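Guides > Dogs > Set-up > Section 4: First Walks in the Harness

Search this guide Go Clear

4. First walks in the Matar harness

Your dog has worn the Matar around the house, so now comes the fun part! Take it easy on day one, keep treats in your pocket, and enjoy it.

1. Slip the neck loop on from the front and let your dog push his own nose through (most love this game once there's a treat on the other side).
2. Close the belly strap. You should be able to slide 2 fingers under it all the way along.
3. Clip the leash to the chest ring.
4. Walk some 200 steps, stop, and check behind both front legs for rubbing.

Note: Heavy-coated dogs often need the straps let out again in January, when the winter coat is at its fullest.

CAUTION: Never tie a dog up by the chest ring. Use the back ring and stay close.

5. Back home, undo the belly strap first, then wipe the straps down with a towel and hang the harness up by the back ring.

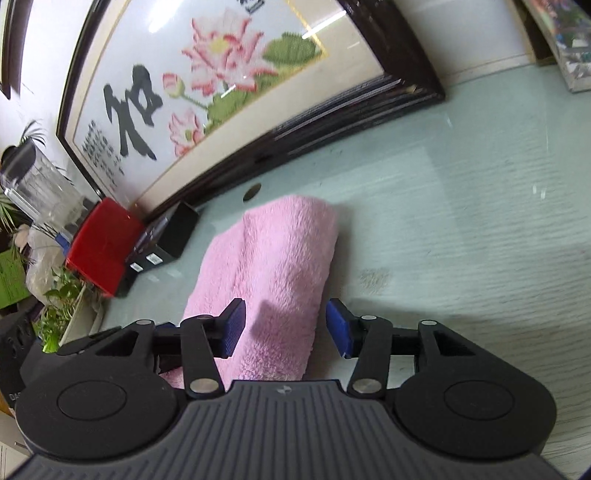
Pirkance wrote in that her Newfoundland pulled like a train until she moved the leash to the chest ring, and she asked if it was fine to stay there for good. It sure is! Plenty of big dogs never go back.

Related sections
Measuring a Deep-Chested Dog
Prerolus Long Leash: Set-up
Fonddale Car Strap, Part 482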